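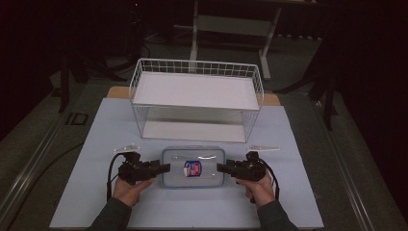

Trestine handling project - progress report to Brevgate
Prepared by Ayane Nishimura, 1/11/25
Period covered: April to date

1. Equipment status
Both hand-held grippers are in regular use at the table station. Container and basket tasks are being recorded with two hands. The second station has a table but no grippers, and its share of the recording plan has moved to the first.

2. Purchases this period
Spare gripper jaws, 9 sets. Received and checked.
Replacement cables, 2. Received. One connector was the wrong type and went back to Salehi - credit is pending.
Clear food containers and wire baskets were bought locally under the consumables line.

3. Budget
Spending stands at 60 per cent of the equipment allocation. The largest item still to come is the second pair of grippers. Drestemine has quoted $2,000 per gripper, with freight extra. Salehi's quote is lower but leaves out the cables and mounting parts, so the two can't be compared yet. A revised quote has been requested.

4. Planning
The arm purchase stays on hold until the gripper order is settled. Mounting dimensions differ between the two suppliers and the bench plate has to be drilled to suit. Storage for spares is adequate.

5. Approval sought
We ask Brevgate to release the funds for the second pair of grippers and to allow the unspent travel amount to be moved to freight. No change to the total is requested.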